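Gerent Customer Records: Frequently Asked Questions

Last updated 2025-12-13

The answers on this page apply to all organizations using the Gerent customer records platform through a Flodness subscription. Administrators who need help with a matter not covered here should open a case from the Support tab.

General

What changed in the December release?

The December release introduces shared list views, a new approval history panel, and revised rules for duplicate records. It also retires the old Contact Merge screen. Existing data is not altered by the release. Organizations on the standard schedule receive the update automatically, and no installation is required.

Can my organization postpone the release?

Yes. An administrator may postpone a release once, for up to 14 days, under Setup, Release Options. The request must be submitted before the update window shown on that page. A postponed release cannot be postponed a second time.

Will users be signed out during the update?

Users with an open session will see a notice asking them to save their work. Any record left open in edit mode when the update begins will return to its last saved version.
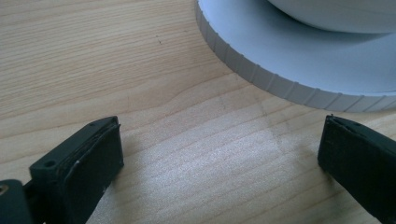

Accounts and Permissions

Who can create a shared list view?

Any user with the Manage Views permission can create one. This permission is included in the Administrator and Team Lead profiles. It is not included in the Standard User profile, but it can be added to individual users through a permission group.

How many permission groups may be assigned to one user?

A user may belong to four permission groups at a time. If more are needed, administrators are advised to combine existing groups. Permissions are cumulative: a user who belongs to several groups receives every permission granted by any of them.

A user can see a record but cannot edit it. What should be checked?

Check the owner of the record first, then the sharing rule that applies to the record type. If the record is in an approval process, it remains locked until the process is completed or recalled. Administrators can unlock a record manually, and the action is entered in the approval history.

What happens to records when a user is deactivated?

The records remain in place and continue to show the former user as owner. Open tasks are not reassigned automatically. Use the Transfer Records tool to move tasks and records to another active user before deactivation.

Data and Imports

Which file types can be imported?

The import tool accepts comma-separated files saved with UTF-8 encoding. Spreadsheet files must be converted first. Column headings should match field labels exactly, including spaces.

Why did my import stop at row 217?

Error notices refer to the row number in the file, counting the heading row. The import tool stops at the first row containing a value it cannot match to a field, such as text in a date column. Rows before it have been saved. Correct the row, remove the rows already imported, and submit the file again.

How are duplicates identified?

The platform compares name, email address, and telephone number. When all three match, the new record is blocked. When two match, the user sees a warning and may continue. Administrators can change this behavior for each record type.

Can deleted records be restored?

Deleted records are held in the Recycle Bin for 14 days. After that period they are permanently removed and cannot be recovered by Support.

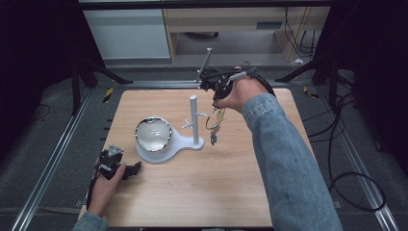 Tabletop with a silver bowl on a white stand.

Integrations

Does Gerent connect with Imai?

Yes. The Imai calendar connector is available at no additional charge to all subscribers. Events are copied in both directions. Private events are copied as busy time only, without a title or guest list.

Is the Indden connector still supported?

The Indden connector is supported for organizations that already use it. New connections can no longer be created. Organizations planning a replacement should export their field mappings in advance.

Support

How do I report a problem?

Open a case from the Support tab and include the record number, the user affected, and the full text of any error notice. Do not include passwords. Cases are answered in the order received, except for those marked as service outages.

Who is responsible for this page?

This page is maintained by Aroha Ruddock, Customer Documentation, Flodness. Corrections may be sent through the feedback form in the Support tab.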